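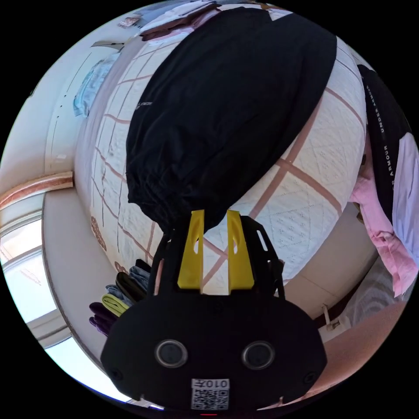
Marnport asked on the morning call whether the grasp planner really needs a separate model for dark clothing, or whether more data would sort it out. I said I would have an answer by the end of the week and then spent the day finding out how little I had to go on.

December 1, 2021. Cold, worked in two jumpers.

Started with the segmentation step. Black garments on a pale bedspread come out fine at the outer edge, as you would expect. The trouble is inside the outline. The network gets almost no shading from the folds, so the depth estimate goes flat and the planner picks a grasp point in the middle of the bunch, where there is nothing good to pinch. With lighter clothes it finds a ridge nearly every time.

Raised the exposure in preprocessing and reran the 40 episodes from the Torkaleck set. Folds showed up better on the black items, but the quilting on the white cover burned out and the pose tracker lost its features in 7 of them. It leans on that diamond stitching more than I had realised. Put the exposure back.

After lunch I tried keeping both versions, the normal image for tracking and the brightened one for the grasp head. It costs about 3 milliseconds a step, which we can afford. The timestamps drifted between the two streams because I was copying the buffer after the queue and the other branch copied before it. Took me two hours to see that. Fixed and committed.

Another thing to write down before I forget: the gripper's own fingers are always in view, and the mask for them is still the old one from Kullow. It is too tight at the fingertips. A thin yellow strip gets through and the planner treats it as cloth. Widened the mask by hand and the false contacts in the log stopped, at least on the episodes I looked at. Needs doing properly from the calibration file.

Wrote back to Marnport that I would leave the separate model alone for now. The Mrema people want the folding policy frozen in January and I don't want two grasp heads to maintain by then.

Left the full rerun going overnight. Disk is nearly full, must clear the old checkpoints tomorrow. Soup for tea, bed before eleven.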